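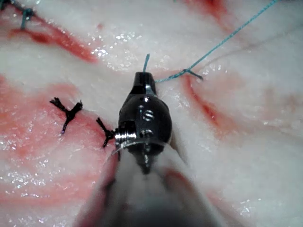 Blue thread and a small blue knot on the tissue at the Flemden suturing evening.

Flemden's teaching hospital opened its skills room to the town on October 9, 2018, and 40 people came up the stairs to spend an evening finding out how a stitch gets made, which is a lovely turnout for a subject that makes plenty of folks want to look the other way.

The evening was put together by Kyu-ri Wang, who has taught suturing at the hospital for years and who still, she told the crowd, practices on a scrap of pad at her kitchen table when the dishes are done. She had been hoping for a dozen guests. The extra chairs had to be carried over from the Usis reading room across the courtyard, and even then a few people were happy to perch on the window ledge with their coats in their laps.

Much of the talk was about thread. Visitors passed spools from hand to hand and learned that color is there to help the surgeon see, that a thread that looks fine on the spool can be surprisingly hard to pick out against pink, and that the tails are left long enough to find again later. Wang likes blue for teaching, and she had plenty to say about cutting the ends (too short and the knot may slip, too long and they get in the way of the next stitch). One gentleman in the second row wanted to know if it was anything like tying a fishing fly. She thought about that for a good while and said it was closer than he might expect.

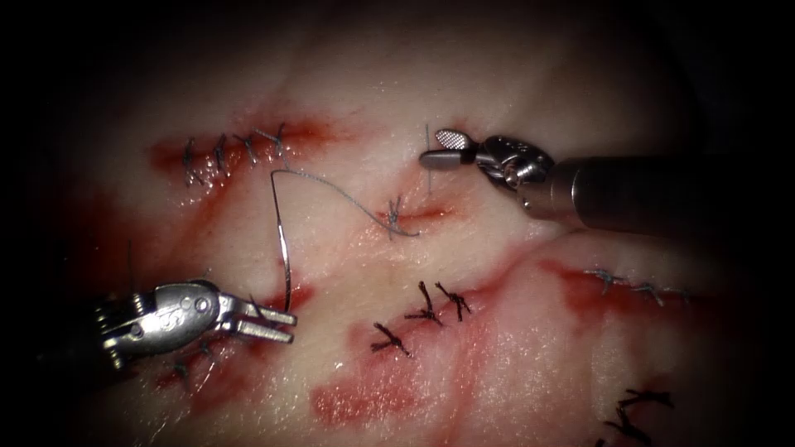 The stitch everyone tried to learn was the interrupted suture, in which each loop is tied and cut by itself before the next one is begun. It's slower than running a single thread the whole length of a wound, but if one loop gives way its neighbors can still hold. Wang used the practice pad to explain spacing, and the upper-left cut, closed with four gray sutures set evenly along it, shows the sort of row she asks her students for. The three dark ones lower down have their own lesson in them, with two side by side and the third a little apart. The curved needle got its share of attention too - it is meant to travel through the tissue along its own curve, and beginners nearly always want to push it straight.

After that came the part the younger visitors had been waiting for, when the instruments were demonstrated and guests were given pads of their own to try. The room went very quiet for a while, apart from a burst of clapping from the back table when a retired baker finished her first square knot (she then did 2 more to be sure it hadn't been luck!).

The Nutsugah Fund paid for the pads and the thread, as well as the tea and the excellent plum cake from Gornitetti on the corner. Guests left $121 in the jar by the door, and that will go toward supplies for the next evening.

Wang would like to make it a regular thing, with a smaller group each time so that everyone gets a proper turn. Anyone who would like to come can leave a name at the hospital's front desk, and no experience is needed beyond a steady seat and a bit of patience.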